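# Dyeing and piecing a lap quilt: my textiles project report

So this is the write-up for my spring project, and I'm going to tell it mostly in the order it happened, because that's how I kept my notes. The plan was a lap quilt made entirely from cotton I dyed myself. I'd only ever sewn with store fabric before (two tote bags and a very crooked pillow), so I gave myself until June and hoped for the best!

## Fabric and dye

I bought plain bleached muslin from Pollero, the discount place out by the highway, and washed it twice to get the finish out. For color I went with onion skins and black tea. Onion skins give you anything from pale yellow to a deep rusty gold, depending on how many you use and how long you let them sit. I had 900 grams of skins saved up by the end of winter, and I used every last one.

Before dyeing I soaked the muslin in alum overnight. My first batch came out blotchy — I'd crammed too much cloth in at once and didn't stir. The second batch had room to move and the color was much more even. I kept the blotchy pieces anyway and they ended up being my favorites. 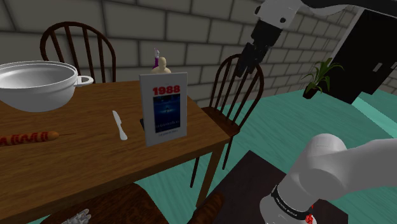 Written on my draft in green pen, the feedback from the Lernuscombe studio was that I should have cut a test strip from every batch and labeled it with the soaking time, since "rusty gold" could mean almost anything. Fair enough. I started doing that with the tea batches, stapling each strip to an index card, and it saved me when I ran short of the middle brown and had to match it.

## Cutting and piecing

The pattern is a plain nine-patch with sashing. I needed 127 squares for the layout I drew, including a few extras for the pieced border, and I cut them all with a rotary cutter over one long Sunday. My seam allowance was a quarter inch, or that was the idea. When I measured the first blocks they were all a hair too small, so I moved the needle over one click and unpicked the worst ones. Then I pressed everything toward the darker fabric and the corners finally started to meet.

I used the old Plattner machine in the sewing lab, the one with the sticky foot pedal, and it was fine once I learned to be gentle with it. Thread was a cream cotton all the way through.

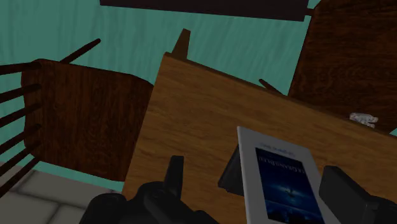
Will the onion skin color last in the wash? It should fade slowly with cool water and a mild soap, and a good alum soak beforehand helps it hold.

## Quilting by hand

I quilted it with big running stitches in a thick thread, following the Nirkidau sheet we got in class, which has you mark lines with a hera marker so there's no chalk to brush off. It took 14 evenings. My stitches on the first row are huge and wobbly, and by the far side they're pretty decent, so you can sort of read the quilt from left to right.

If I did it over I'd use a thinner batting — the one I picked fought my needle the whole way. I'd also make the binding wider. I still have the leftover tea squares in a shoebox, and I think they're going to be a table runner.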